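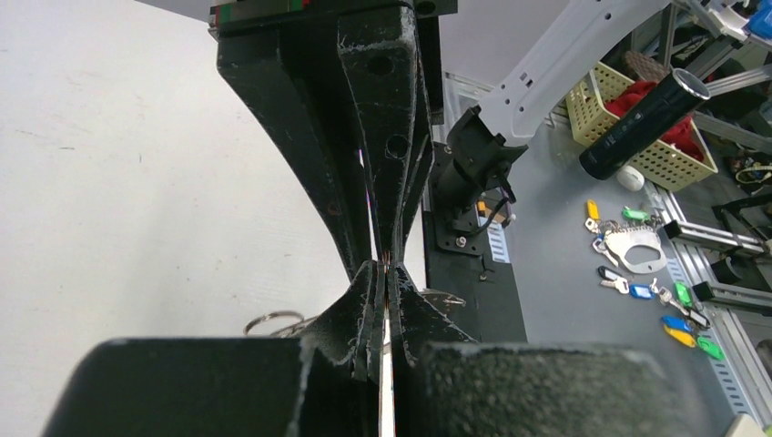 The Stöckli key bench is a two-arm sorting and ringing station for key rooms, rental depots and property offices that handle keys all day. It sits where the hand-sorting table used to be and takes over the part of the job that wears people out: picking up small metal pieces and putting them back in order. The padded fingertips close on thin, shiny pieces that are hard to pick up from a flat top, and colored tags such as the yellow, green and blue ones on the gray table can stay on the keys while they are handled.

Reading time: 2 minutes

What changes for the staff

At the Limthorpe key room, returns used to be sorted by hand at the end of each shift. Esi Korletey runs the room and has 14 people on her rota. Six of them now take turns at the bench. They tip out the returns, start the job and check the rings before they go back on the wall. The rest of the shift goes to the counter and to lock repairs, which were always behind.

"My hands don't hurt when I get home," says Dwayne Ridgeway, who sorted returns at Limthorpe for seven years. "I was worried about my hours at first. They stayed the same, but I had to learn the software, and that took me a while."

No jobs were cut at Limthorpe. Two people moved to the repair desk and were given paid training there. Korletey advises other sites to settle the new duties before the bench arrives – her team did it afterward and had a confusing month in April.
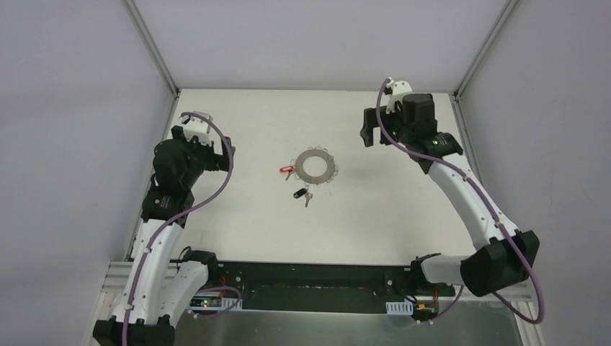
Two-arm bench with ring and keys on the work surface.

Daily use

The bench is rated for 3000 keys between services. Operators wipe the work surface at the start of a shift and look over the fingertip pads for wear. Pads are changed by hand. Bent keys and broken rings should be taken out before a job is started.

Training takes one shift for operators and two for the person who looks after the settings. Lacey Goodall teaches both courses, at our Sandton workshop or at your site.

Ordering

The bench is built to order. Prices depend on the size of the work surface and the service plan. Please tell us how many people will use it and on which shifts.

Related items
Stöckli fingertip pads, pack of 6
Stultemitz key wall, 14 rows
Operator training at Sandton
Moving from hand sorting: a guide for shift leads

Contact | Copyright Stöckli | Back to top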